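The Kullia community survey is back, with 2,029 households answering out of more than 3,000 that received the form. Margit Hegyi ran the count from the Szalai office and will present the full tables in September. 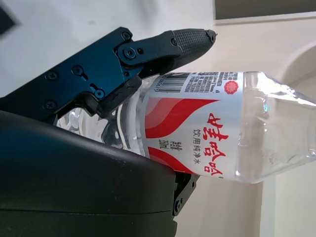

Most families who answered still speak the valley dialect at home with grandparents, but fewer use it with children. The form also asked about seasonal moves. Only 20 households said they still take animals up to the Tadberg pastures for the whole summer. Their grandparents' generation went up as a matter of course and came down after the hay was in.

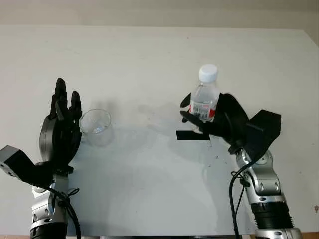

A clear glass cup on the white table.

Reshma Buthelezi is recording songs and place names from the older speakers in Zestow. She has two sessions left and would like to hear from anyone who knows the wedding verses, even in part.

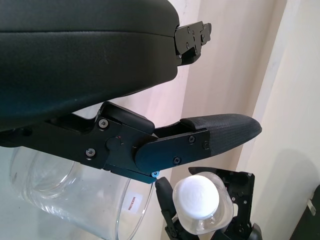
Black plates, screws and padding, close up.

Spelling on the recordings will follow the Szalai word list for now. Send corrections to the office in writing.

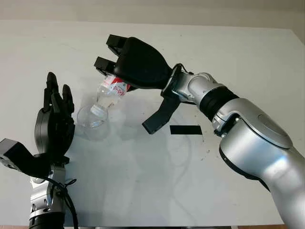 LANGUAGE AND HERITAGE

The evening dialect class starts again at 7 p.m. in the Zestow reading room. Beginners can join at any point.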